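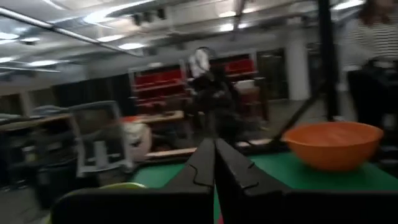 Imitation learning from demonstrations is a way of getting a robot to do a job by collecting lots of recorded examples of that job and training a model to copy them. I've been writing entries for this encyclopedia for a while, and this is the one readers ask me to keep simple, so here goes! Each example, usually called a demonstration or an episode, pairs what the cameras saw with how the arm and gripper moved. A wrist camera rides along with the hand, so the two black fingers stay put at the bottom of the view while everything past them (the orange bowl on the green tabletop, the red shelving, the ceiling lights) can smear sideways when the arm swings fast.

By Kumiko Matsuda
Monday, January 26, 2026

Blur and data quality

People argue about those smeared views more than you'd think. At Vedero, where I helped out in November, we kept them, because a model that only trains on sharp views gets confused the first time it has to hurry. The group at Jillard filters them out and slows its operators down instead. I lean toward keeping them – but I'd want plenty of sharp ones near the grasp itself, where a small miss matters most.

How many examples

It depends on the task, and I know that's an annoying answer. Our first set at Vedero was 200 episodes of one pick-and-place job, and the arm still fumbled whenever we moved the target. We went to 400, changing the starting positions as we went, and that helped a lot more than repeating the same easy setup would have.

Operators

Everyone has a style. Some people come in low and slow, others swoop. With two operators you get two habits in the data, and a simple model may try to average them (it looks like dithering). Newer methods cope better with this, but it's still worth agreeing on the basics before you start recording.

See also: teleoperation, Amrani notation, episode labeling

Shares: 2
Comments: 2

Chiyo Kaneko
We tried dropping the blurry parts at Zornatent and ended up with odd jumps in the episodes. Keep the whole thing, I say.

Pelican_lane
Could you add a bit on failed attempts? Do you throw those away or label them?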